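Home | Forums | Garage & Shed | Sorting & Storage | Search | Log in

Skutusitz Household Boards > Sorting & Storage

Thread: The big gray bin and what belongs in it

tinlid_522
So I finally bought one big metal bin for the bench, on the theory that everything without a home could live in it until Sunday, when I would sort it like an adult. It has been seven Sundays. The bin has developed layers.

My question is whether anyone runs a single catch-all bin and keeps it under control, or if I should give up and get the Kalance drawers like my sister keeps telling me to. The drawers are 33 dollars a unit and I would need three.

mopandglory
Get the drawers. A catch-all bin is a junk drawer with better posture.

halfpastnine
Disagree with mop, as is tradition. Drawers only work if you already know what you own. With a bin you can tip it out, look at it, and be ashamed in one go. Mine gets emptied when it's a third full, no exceptions, and it takes 20 minutes.

Rules I go by:
- Cans and wrappers never go in, even "for a second"
- Cups go back to the kitchen
- Clips and clamps get their own jar
- If I can't name it, it gets one more week

mopandglory
Your "one more week" shelf has its own zip code. I've seen the photos.

tinlid_522
I'd like it noted that the bin is nowhere near full.
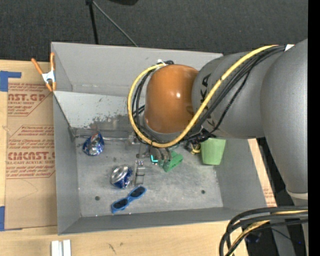

RE: evidence

halfpastnine
Not near full, no. But that's a crushed can on the left, which breaks rule one, and a green cup over against the right side, which breaks rule two. The green clip thing can go in the jar. You're three easy decisions from respectable.

ladle_dept
What's the small dark thing with the yellow band? I've been squinting at it through my lunch break and I'm no closer.

tinlid_522
No idea. It was there when I looked in, and I'm not ready to talk about it.

mopandglory
See, this is what I mean. In a drawer it would have had a label.

ladle_dept
In a drawer it would have had a label that said MISC.

bogale_basement
Coming at this from a different angle: that bin is too big. I had one that size from Warkadex and went down to two dishpans, one for keep and one for trash. I throw out twice as much now. A large bin with a few things in it looks so roomy that you feel you've earned the right to add something.

halfpastnine
Two dishpans is just two bins with extra walking.

bogale_basement
They're next to each other. There is no walking.

tinlid_522
OK, a plan. Can goes to recycling, cup goes to the sink, clip goes in a jar I don't own yet. The thin metal rod at the back I'd like to keep, since I'm sure I need it for something.

mopandglory
You do not need the rod.

halfpastnine
Keep the rod. First time I've seen a rod thrown out, somebody wanted a rod by Thursday.

ladle_dept
With halfpastnine on the rod. With mop on everything else. Sorry.

Comments (3)

pegboard_pat: Crush the cans after they're in the recycling bag. Less mess on the bench and it's more satisfying.

sinkside: Read all of this instead of cleaning out my own bin. Five stars.

ladle_dept: Still want to know about the yellow band.

Related threads
Jars for clips: lids or no lids?
Kalance drawers sticking in humid weather
Dishpans as bench trays
Things you kept for years and then used
Bogale swap table, September leftovers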